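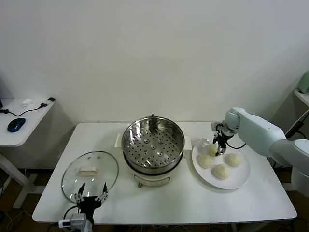
*Steamer basket, lid off.*

Finished the Kullura translation of the Cao sermons, 787 pages including the index. Rongrong Shen's notes on breath prayer take up 20 of them and are the best part. She dates the second sermon later than Dehua Tian does, on the grounds of two borrowed terms for stillness. I find her case sound, though the footnotes cite the old Tresari numbering and there is no table to convert it. I'll start the letters in September.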